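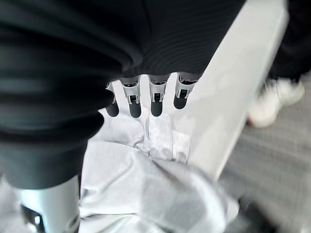 Do you need an expensive airbrush to prep a resin horse for painting? Save your money, because a rattle can of sandable gray primer does the job for most people.

I've read plenty of tutorials that start with a shopping list. I don't buy it, and I mean that both ways. My last three customs, including the Shirazi mare I showed in November, were prepped on a kitchen counter with supplies that came to less than 50 dollars.

Wash the resin first. Dish soap, lukewarm water, an old toothbrush. Some sellers will tell you their castings come pre-washed. Wash it anyway and let it dry overnight.

Next, go after the seams. Knock them down with a small file, then sand with 220 grit and work up to 400. Look hard between the hind legs and under the jaw. Pejman Kordestani swears by a "seam finder" lamp. I tried his and saw the same seams I see with a desk light held low to one side.

Fill pinholes with a dab of two-part epoxy putty, smoothed with a damp fingertip in a glove. Let it cure fully before you sand. The package may promise an hour — I give it 8.

Now spray. Go outside or use a real booth, and wear a respirator. Thin passes, can moving the whole time. The first coat will show you everything you missed, so sand those spots and spray again. Two rounds is normal. If you're on your fifth, you're probably sanding off detail.

Nerys Probert says to polish the final coat with 2000 grit. Maybe for a glossy black. Pastels need some tooth to grab, so I stop at 600.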